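The Long Way to Teuber

There are 638 souls in Teuber by the sign at the edge of town, and I'd guess a good many of them were at the bakery the September morning I pulled in, which is a lovely thing to find when you've been driving since before sunrise and your thermos gave out somewhere back near Borden. I had come for the paint. Everybody who loves an old barn sooner or later hears about the Teuber barns, six of them strung along the creek road, all still wearing the kind of red that farm families used to mix up in a bucket behind the house. 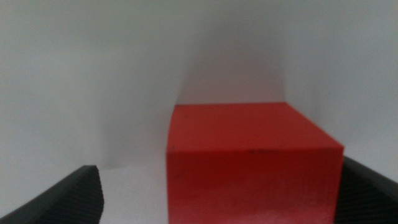

Barn red was never meant to be pretty, at least in the beginning. Farmers wanted something to keep the weather out of their boards, and linseed oil did that nicely, and a little iron oxide stirred into the oil helped keep the moss and mildew down (and cost next to nothing, which mattered even more). The color came along for the ride, and people grew fond of it. It ages in its own sweet way, too. You'll see that same tired look on a painted toy or a red block, where the lower part of the face goes speckled and pinkish-white while the rest holds on to its color, and on a barn it happens at a scale you can stand back from and admire with a cinnamon roll in your hand. The north walls stay deep and brownish. The south walls fade to something closer to rose, and late in the afternoon I liked those best of all.

The biggest of the six is the Narkum barn, up on a stone foundation with a ramp to the loft wide enough for a hay wagon. It was last painted 50 years ago, and the family is in no hurry to do it again. They let visitors walk in as far as the threshing floor, where the swallows have the run of the place and the light comes through the siding in long dusty stripes. I stayed so long that I missed lunch altogether!

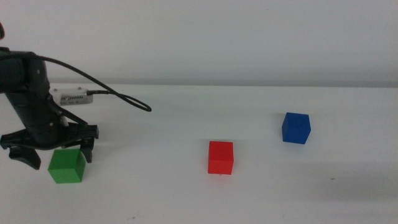 From there the road climbs toward Wistano, and the barns change as you go. The roofs get steeper, the creek drops away on your left, and every so often there's a white one or a bare gray one that never had a coat of anything. Stop at the pull-off by the second bridge if the weather is clear. You can look back down the valley and pick out the Narkum roof, and beyond it the church and the grain elevator.

If you go, bring cash for the bakery and shoes you don't mind getting muddy. The creek road is gravel past the last mailbox, and it's slow going after rain.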